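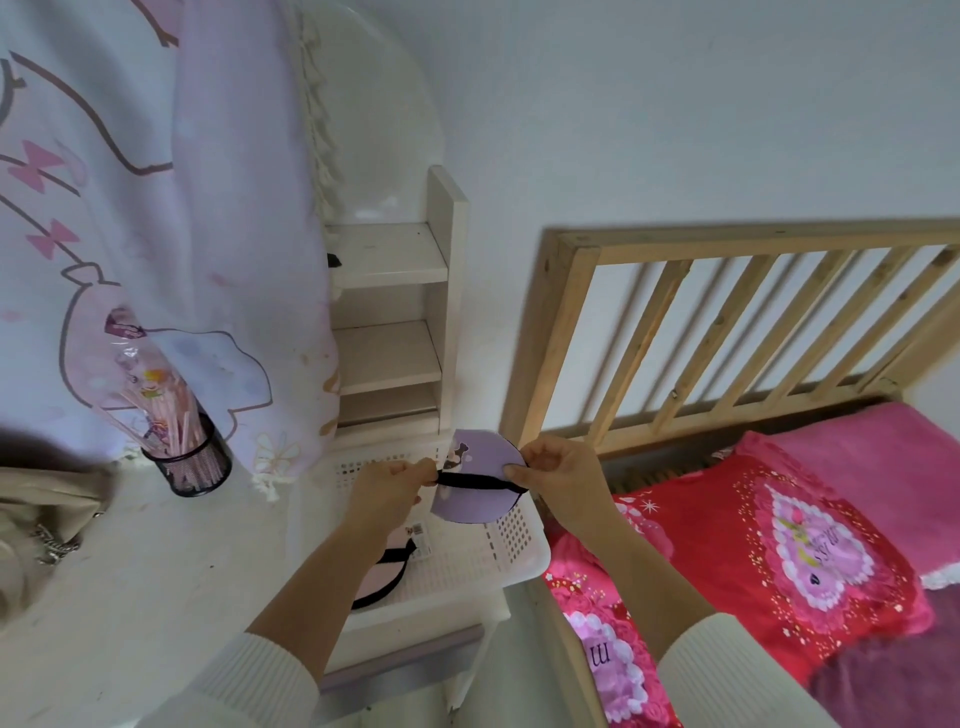
August 19, 2024. Dye bath log, Hartley batch.

Lavender again. The Restoteo recipe calls for 2 percent on weight of fiber, and on the Sukitz cotton that gives a color I'd call wet sidewalk. Dropped the bath to 130 F and added salt in three goes. Swatch 6 is the keeper so far, taped inside the back cover next to the coffee ring.

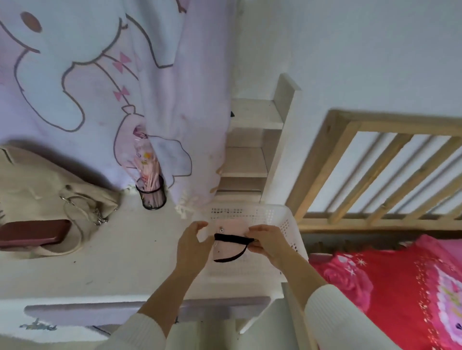 Pink is behaving, so naturally I don't trust it. Rinsed twice, no bleed onto the white strip. Diller wants it paler than the March lot, closer to a pale pink pouch with a black strap. Black trim makes any pastel look weaker than it did on the swatch card, so I'm holding the shade where it is and will deny everything. 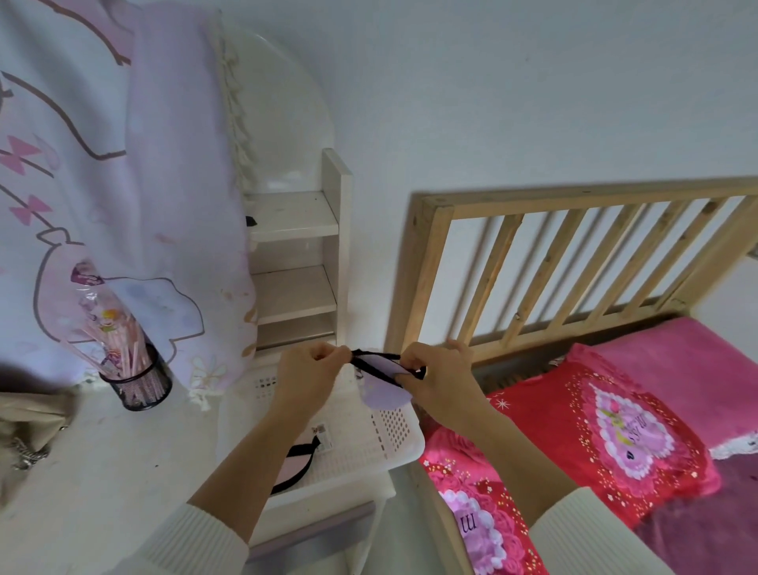
Does the salt need to go in before the dye?

After. Dye first, ten minutes of stirring, then salt.

Scale still reads heavy. Tare it twice.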